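Barley Home Help > Networking and wiring

Is it worth opening up a wall-mount network panel to fix one dead port?
Posted by kiltari75 in November

I picked up a used charcoal-gray plastic panel with a metal handle set into it, the kind that takes a blue network cable at the bottom. It worked for a week and then the connection started dropping. The seller swears it's the cable. Everyone online swears it's always the cable. I've swapped the cable twice and I'm not convinced.

Now a local shop wants $75 just to look at it, and the guy on the phone told me the whole connector plate "usually needs replacing" before he'd even asked what was wrong. Sounds like a sales pitch to me. I've got it down on the carpet in the den and I'm ready to take the screws out myself.

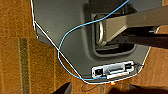 Before I do, has anyone opened one of these and gotten anywhere? I'm also wondering if the thin wire that runs off the connector plate is supposed to be that thin. The manual is four pages of warnings and one drawing of a different model.

Zandov
4 replies posted on this board

Just replace it. Mine did the same thing and I bought a new one. Those ports wear out.

hồ_778
Moderator

I'd want more than "those ports wear out" before spending money. They can, but I've seen far more cables routed badly than ports gone bad. A cable that loops across a metal bar or handle gets tugged every time somebody moves the panel, and two new cables run the same way will give you the same trouble twice.

Unplug the power first. Then plug the blue cable in with nothing else touching it and leave plenty of slack near the port. Run it like that for an evening. If the connection holds, fix the routing and keep your $75. If it still drops, try another port on your router — people skip that one all the time — and only then get the screwdriver out.

As for the thin wire, I can't tell you what it does without the model number, and I'd be wary of anyone who says they can. Plenty of low-power wires are that thin. Leave it alone unless the insulation is damaged.

One more thing, get it off the carpet before you open anything. Static is a small risk, and the little screws are a pain to find in the pile.

kiltari75
Original poster

Tried the slack cable from 6 p.m. until bedtime and had one drop instead of the usual mess. Better, but I'm not ready to call it fixed. Router port is next. Still not paying the shop.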